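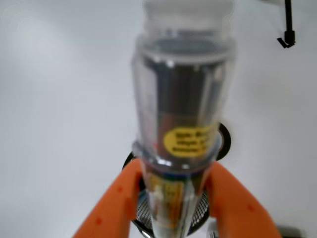 Handout 4 – Gathering examples for a grasp policy
Robot learning, practical half. Version of 4 May 2019, replaces the February one.

Bring this to the lab. Slides are on the Riritz page but they leave out the labelling part.

What we are after

A learner copies what it is shown. Show it 1,000 near-identical picks and it learns one pick. So: spread first, numbers second. Each group hands in 38 good episodes plus whatever failures came along on the way. Don't delete the failures!!

An episode = one start pose, one object, one attempt, one label. If you stop halfway and fiddle with the object by hand, thats two episodes, or none.

Before you start

Home the arm. Check the wrist view on the monitor, both fingertips should show when closed. Wipe the lens if there's a haze.
Start the Grelora logger BEFORE touching the controller. Last year one group lost a whole afternoon this way.
Write the object name in the sheet as it appears on the list, no nicknames.

Clear plastic

The hard set, and where most of your marks are. Things to know:

Edges of a clear container come and go with the highlights. Depth is poor or missing on the walls, and the sensor may report whatever is inside, or behind. In the wrist view you mostly get bright streaks up the sides and the contents in the middle. A policy trained on this can end up aiming for the contents. Fine until you swap them.

So vary the contents. Vary the lamp too, at least twice per object.

Shape matters as well. With a container that narrows lower down, a grip on the narrow part leaves the wide part standing above the fingers, and from the wrist it fills most of the view. Log that as "low grip". Wide part = "high grip". Want both in the set, fairly even.

Printed labels: turn the object between episodes so the print isn't always facing the camera. Blurred print is OK, we don't read it. What we don't want is the learner using a yellow patch as its target.

Speed

Slow approach, short pause before closing, short pause after. The pauses make it much easier to cut the episode later. Jerky steering goes straight into the policy – it will copy your wobble faithfully.

Labels

0 never touched
1 touched, not held
2 held, then slipped
3 held to the end of the episode

Not sure between 2 and 3? Watch the last 20 frames again. Still not sure, put 2. Label the same day, memory is useless after that.

Handing in

One folder per group on the Avham drive, sheet included. Run the Đàm checker first, it catches empty files and missing timestamps. It does not catch wrong labels, so swap with another group and check 4 of theirs.

Reading for next time: the chapter on distribution shift, first half only. Skip the proofs.

Questions to the course forum please, not by email, everyone asks teh same ones.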